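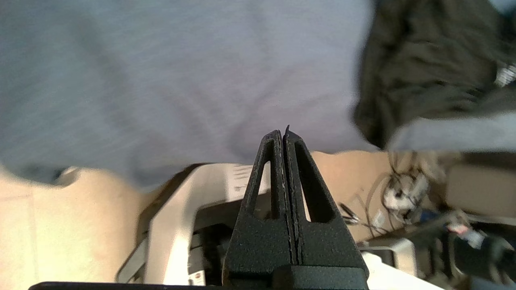
Light blue shirt, long sleeves, with a dark garment held beside it.

Ticket: Dryer ends cycle early, load still damp
Site: Prellthorpe, upper laundry
Unit: Gondero vented dryer, Parnitz control board
Opened by: Veronica Radu
Assigned to: Teodor Manole
Priority: Normal
Status: Closed

Veronica Radu, 8:10 a.m.
The dryer stops before the clothes are dry. Cotton program, normal dryness. Display goes to End after 15 minutes or less. Sheets come out damp in the middle and T-shirts are damp at the seams. Synthetics seem fine but we don't run many. No code on the display. Lint screen is cleaned after each load. Started in February, not every load at first, now every load.

Teodor Manole, 8:42 a.m.
Please confirm:
1. Does the drum turn for the whole cycle?
2. Does the air feel warm at the outside vent?
3. Does a timed program run to the end?
4. Any change in what is being dried, or in fabric softener or dryer sheets?

Veronica Radu, 9:25 a.m.
1. Yes.
2. Yes, warm, and the flap opens all the way.
3. Ran timed dry for 40 minutes with the same load. It ran the full time and the load came out dry.
4. We went over to dryer sheets in the winter. Two per load.

Teodor Manole, 9:40 a.m.
Timed dry bypasses the moisture sensor. If timed dry works and auto dry stops early, heat and airflow are probably OK and the board is getting a "dry" reading too soon. Dryer sheets leave a film on the sensor bars. Clean both bars (inside the drum opening, below the lint screen) with rubbing alcohol on a soft cloth. No scouring pads. Leave the dryer sheets out until this ticket is closed. Then run cotton auto with a mixed load and note the time at End. 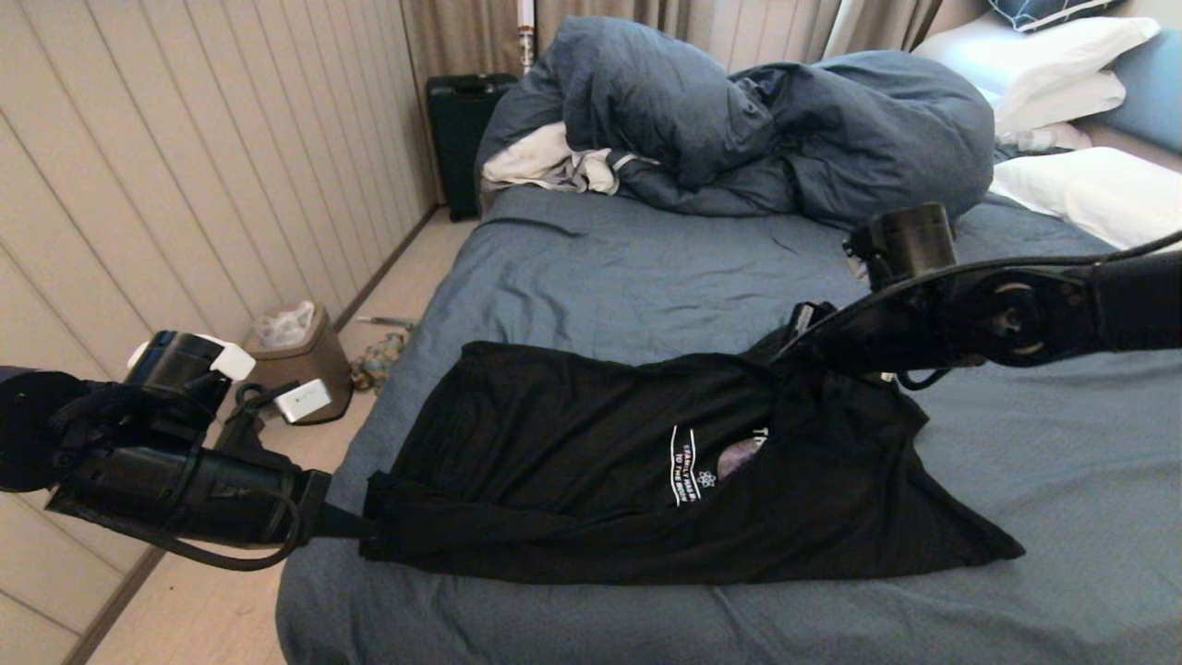

Small loads will give a misleading result. One or two shirts do not touch the bars often enough and the board can end the cycle by itself, so load the drum half full at least. Don't test with one fitted sheet either. It balls up, traps everything else inside, and the outside layer reads dry.

Veronica Radu, 11:55 a.m.
Bars cleaned. There was a gray film on the cloth. Mixed load, half full, cotton auto. Ended at 22 minutes. Better, still damp.

Teodor Manole, 12:20 p.m.
Enter service mode (hold Start and Temp with the door closed) and go to the sensor page. Post the value with the door open and nothing touching the bars, then again with a wet cloth laid across both bars.

Veronica Radu, 1:05 p.m.
Nothing touching: 3,000
Wet cloth: 855

Teodor Manole, 1:15 p.m.
Open value is correct for this board. Wet value is high. It should be well under 800 with a soaked cloth. Either there is still film on the bars or there is resistance in the harness. Escalating to Balakrishnan Warrier for a site check.

Balakrishnan Warrier, 3:30 p.m.
On site. Unplugged unit, removed front panel. Sensor harness connector behind the lint housing had lint packed into it and one terminal was dull and discolored. Cleaned the terminal and reseated the connector. Cleaned the bars a second time. Wet reading now 410, repeated three times with the same result. Vacuumed the base while the panel was off. Duct checked to the outside wall, no blockage.

Test load: towels and shirts, cotton auto, normal. Ended at 51 minutes, dry throughout.

The terminal should be replaced at some point. Harness is on order from Chidiac under a separate parts request. Unit can stay in use until then.

Veronica Radu, 5:10 p.m.
Ran two more loads, both dry. Can we go back to dryer sheets?

Teodor Manole, 5:18 p.m.
One per load at most, and wipe the bars once a month. If cycles get shorter again, run the wet cloth test before anything else and add the value to this ticket.

Resolution: Film on moisture sensor bars, poor contact at sensor harness connector. Cleaned and reseated. Harness replacement pending.
Ticket closed by Teodor Manole.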